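Notes on the Fuel Tank and the Winter Lay-up

22nd September

The restoration of the Skikel has now reached 3,548 miles since the engine was rebuilt, and it is appropriate to record the present position. The carburettor was cleaned in the spring and has given no further trouble. The rear brake remains unsatisfactory – the lever travel is too long – and new shoes have been ordered from Okolent.

Mr Chih-ming Lau has kindly agreed to inspect the wheel bearings. His advice is that they should be greased every 3,000 miles, and that the chain should be checked every 1,000.

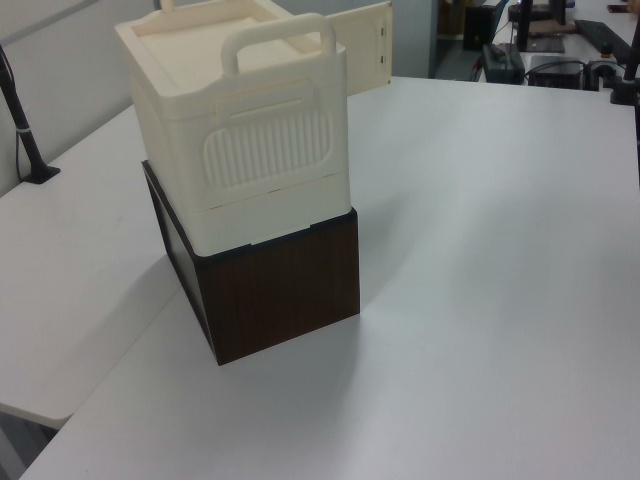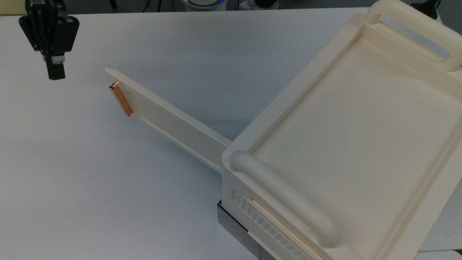 Cream plastic on the white tabletop, both views.

The motorcycle will be laid up in December. The tank will be filled beforehand, the battery removed and the tyres raised clear of the floor. Readers who attended the Drendness run will recall that 5 machines failed to start there, and in each case the battery was at fault.

Enquiries regarding the spare Mac Mathúna silencer should be made through the contact page. It is offered at cost to any reader able to collect it.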